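27/05/2019
Dendwood finish trial, notebook entry

Deming and I started the second round of oil samples today. Weidong had the offcuts sanded and labeled before I got in. 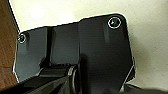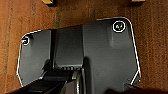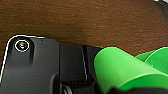

Vol. 2, p. 70

Boards 1 to 6 got one coat of the Sikero oil, wiped on with a rag, left 110 minutes, then buffed. The Iltex blend went on the second set the same way. It drags more under the rag and wants a thinner coat. Board 4 has a glue smear near one end that I missed, so leave that end out of the comparison.

Tin weight before the first coat 231 g. Did not weigh it after, Deming had already poured the rest back.

Rawiri asked for a water ring test as well. Fine, but only after a full cure. Shengli has the old test sheets from the Boutros job and will bring them over.

Rags hung flat outside. Please do not ball them up in the bin again.

To do:
Second coat on both sets
Ask Tianyou for more 220 paper
Resand board 4 or replace it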